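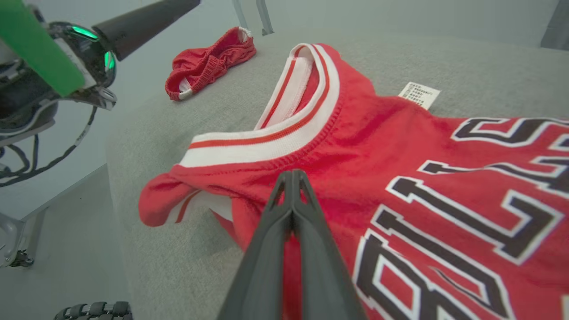 From: Halfdan Blöndal
To: Gallen Kit Swap list
Date: Dec 5, 2025
Subject: Re: Washing old basketball tops without wrecking the letters

Munteanu wrote:
> I've got a bag of old club tops from the Miltard league days, mostly
> the thick stitched sort but a few with the heat-pressed numbers. Two of
> them smell like a loft. Is it safe to put them in the machine at 40 or
> should I be doing it all by hand? Also, can anything be done about
> numbers that have started to crack?

Oh, lovely, Miltard tops! I haven't seen one of those since the July swap, and that one went before I'd got my coat off.

I wouldn't go to 40 with any of them. I do mine by hand in the bath, barely lukewarm, with a small squirt of the liquid stuff you'd use for wool. Turn them inside out first and keep the reds well away from anything with white trim (I learned that with a Lurel away top that is now, let's say, a warmer shade than it was). For the loft smell, try half a cup of white vinegar in cold water, leave it an hour, then rinse until you're bored. It may want doing twice.

Please don't wring them! Roll each one up in a dry towel, press down on it, then lay it flat on an airer. Mine take a day and a half in the back bedroom with the window open a crack — longer if it's raining.

Cracked numbers are harder. You can't really mend them, but you can slow it down: no tumble dryer, no folding across the print, no iron anywhere near it. I keep mine rolled with a sheet of plain tissue inside. Stitched letters are much tougher and only need the loose threads snipping, never pulled.

Do bring the bag along to the next swap if you can bear to, even just for looking at. I'd love to see whether you've got the one with the odd sleeves — my brother swears they only wore it for one season and I say it was two.

All the best,
Halfdan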